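Week 5 - Who does the folding now?

OK, picking up where we ran out of time on Monday. I promised you a case that isn't a car plant, so let's do laundry. Birkett is a linen and garment service, 132 people on the payroll, and management wants the folding line automated within two years. I spent a few mornings there and I keep changing my mind about it (you'll see).

First thing to get straight: before any machine folds a shirt, people have to show it how. So the folders at Birkett got a new task. They still fold, but part of the shift is now done holding grippers, so that each fold can be recorded and learned from. Same shirts, very different hands!

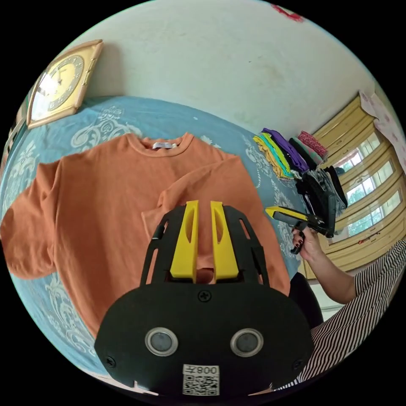

Fengying Lei told me her wrists know when a sleeve is lying right, and with the grippers she has to look for it instead. She also wanted to know who gets paid when the machine has learned her fold, and her supervisor had no answer ready.

Keep her question in mind when you read the Prado chapter. Wagner Prado would call this a transfer of skill, and he wants it written into the contract. Birkett pays the normal hourly rate for recording, plus a bonus after 200 usable folds - and the company decides what's usable. I find that last bit more interesting than the bonus.

For next time: read pages 1 to 30 and write half a page on Fengying's question. Pick a side, please. If you've had a job where you trained your own replacement, human or otherwise, bring that along too.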